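Getting rid of half my clothes before the move

We have to be out of the apartment by the end of August, and the new place has one closet. It's a decent closet, but the one I have now is twice as wide and it was already full, with a second rail in the hallway for coats. So I spent most of last month going through clothes.

I started with T-shirts because I thought they would be easy. I had 34 of them. I wear maybe eight. The rest were from old jobs, or a size I'm not anymore, or fine but with a neckline I don't like and keep forgetting I don't like until I'm already at the bus stop.

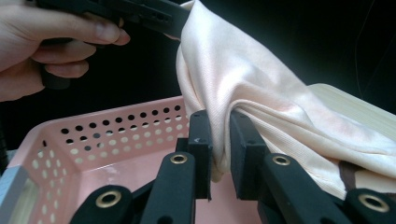

My first try was the usual advice, where you put everything on the bed and go through it in one afternoon. I got as far as the sweaters and then had to sleep on the couch. After that I did one drawer a night, after dinner, and stopped when the drawer was done even if I felt like going on. That worked much better for me. It took 12 nights for everything, including shoes.

Mylene Manalo, who lives downstairs and moved in from a house a few years back, lent me her system. She has 3 bags: keep, give away, and rags. There's no bag for things you aren't sure about. If you can't decide, you have to wear it the next day, all day, and by evening you know. I wore a green corduroy shirt to work under this rule and had it in the give away bag by six.

The rags bag filled up faster than I expected. Anything soft and cotton with a stain or a hole went in there. I cut the seams off and used the flat parts for cleaning the oven and the window tracks, which needed doing anyway before the landlord comes through. Leave out anything stretchy. It just pushes the water around.

Selling was mostly not worth the time. I listed the good winter coat and a pair of boots on Kustix, and the coat went in two days. The boots are still up. I also had five messages from one person asking for the measurements of the sleeves, then the shoulders, then the sleeves again. I won't be listing anything that goes for less than the price of a lunch.

Folding I had to relearn. I used to hang nearly everything, and in the new place there won't be room. Dexter at work folds his shirts in thirds and stands them on edge in the drawer, so you see all of them at once. I was doubtful, but it does hold up, as long as the drawer is close to full. In a half-empty drawer they all fall over. Thin fabric is worse than thick. I put a shoebox in the end of mine to take up the slack.

Towels and odd cloths got the same treatment on the last night. We are two people and had enough for a swim team. I kept four bath towels and a stack of small ones, and the animal shelter on Lagman Street took the rest.
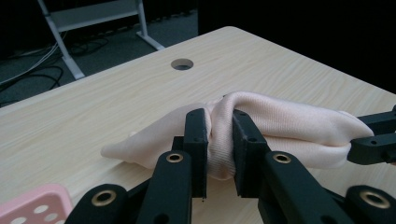
What's left to do

The coats on the hallway rail. I've been avoiding them. There's also a suitcase on top of the wardrobe that I haven't opened since the last move, and I think it's ski things. Neither of us skis now.

The movers come early, at seven, and they want everything boxed the night before. I still need tape and two more of the tall boxes.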